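Zirnness peg and plate board – worth the money?
Reviewed by Rasa Navickas, 29 April 2018

I paid $60 for this and the box promises "endless learning", which I doubted before I had it open. It's a white board with blue pieces and small white plates. My nephew did the lot in nine minutes and asked what else there was.

The fit
Decent, I'll give it that. The pegs sit straight and the blue disc has a raised knob in the middle that's easy to grip. The smallest pegs are fiddly, and I wouldn't hand them to a toddler.

The colour
Blue on white, and that's your lot. It does show up well on our dark table, but a second colour would have made sorting games possible. The website hints at those and never explains them.

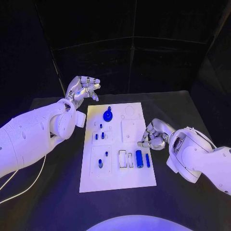
Would I buy it again?
At $20, yes. At full price I'd wait for the July sales – or borrow one from the toy library first.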